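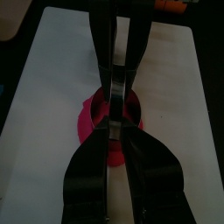
# Brestent Releases Wolovard Tabletop Range in Magenta-Red, With Matching White Work Surface

**DERARITZ, January** -- Brestent, a maker of small household goods, today released the Wolovard range of tabletop holders to trade and retail customers. The first color in production is magenta-red. The range is sold with an optional white tabletop panel, finished to the same specification as the panels used in the company's test room at Deraritz.

The Wolovard range replaces the Eze series, which leaves the catalog at the end of the current stock period. Orders already placed for Eze parts will be filled as written. Eze holders and Wolovard holders do not share a base diameter and should not be mixed in the same storage tray.

## Product Description

Wolovard holders are rounded open forms for use on desks, counters and kitchen tables. They hold small loose items such as clips, tea bags, wrapped candy, keys and coins. The open center is sized so that an adult can reach the contents with two fingers.

Two heights are offered. The low version is intended for shallow drawers and for tables where items are passed from person to person. The tall version is intended for counter use. Both heights have the same outer diameter, and the tall version accepts the low version on top of it for storage. The stacked pair should not be carried by the upper piece.

The material is a solid-color molded polymer. Color runs through the full wall thickness, so a scratch does not expose a different shade. The interior is molded from the same batch as the exterior. Under side lighting the inner wall reads darker than the outer wall, and retailers preparing shelf photography should allow for this when matching prints to the supplied color card.

## Work Surface

The matching panel is matte white and is supplied with rounded corners and a non-slip backing. It may be placed on an existing table or fixed to a bench with the hardware in the carton. The surface is rated for household cleaners and for warm water with dish soap. Scouring pads and solvent-based cleaners void the finish warranty.

Each panel measures 560 mm on its short side. The long side varies by model and is printed on the carton label. Customers joining panels end to end should leave the factory edge strip in place until both panels are level.

White was selected after a review of store returns on the Eze panel, which was sold in gray and beige. Small items were harder to find on the beige version, and the gray version showed dried soap. Neither color will be carried over.

## Testing

Production samples were placed, tipped, lifted and set down on the white panel for 4,000 cycles per sample. Inspection covered three points: change in the roundness of the rim, transfer of color to the panel, and marks on the base. Samples were inspected at the start, at the midpoint and at the end of the run.

No sample in the released batch exceeded the roundness limit. Color transfer was found on an early batch and was traced to a mold release agent, which has been changed -- units from that batch were not shipped. Light marks on the base are considered normal wear and are not covered by warranty.

The tall version was also tested for tipping with an uneven load. With coins placed against one side of the wall, it remained upright on a level panel. The result does not apply to sloped surfaces or to fabric table covers.

Full test sheets are available to trade customers on request. The sheets list sample numbers, room temperature and the inspection tool used at each stage.

## Care and Storage

Holders may be washed by hand or on the top rack of a dishwasher. They should be dried before stacking. Water held between stacked pieces can leave mineral rings, which can be removed with diluted white vinegar.

Holders should be kept out of direct sunlight during long storage. Magenta-red pigments fade faster than darker shades, and pieces stored near a window may no longer match newer stock. Brestent does not accept color-match returns on pieces more than 2 years old.

The range is not intended for hot liquids, candles or open flame. It is not a toy, and the low version should be kept away from children under three.

## Packaging and Availability

Holders ship in trade cartons of 196 pieces, packed by height. Mixed cartons are not offered in the first order period. Panels ship individually in flat cartons and must be stored on edge -- cartons stored flat under load have shown bowing at the center.

The Wolovard range is available to order from January through the Brestent trade desk and from existing Eze stockists. Additional colors are in sampling. No release date has been set for them.

## About Brestent

Brestent designs and molds small goods for the table, desk and kitchen. Design, molding and product testing are carried out at its Deraritz site. The company supplies independent housewares stores and office supply dealers.

**Press contact:** Brestent Trade Desk, Deraritz. Samples, color cards and carton drawings are sent on written request.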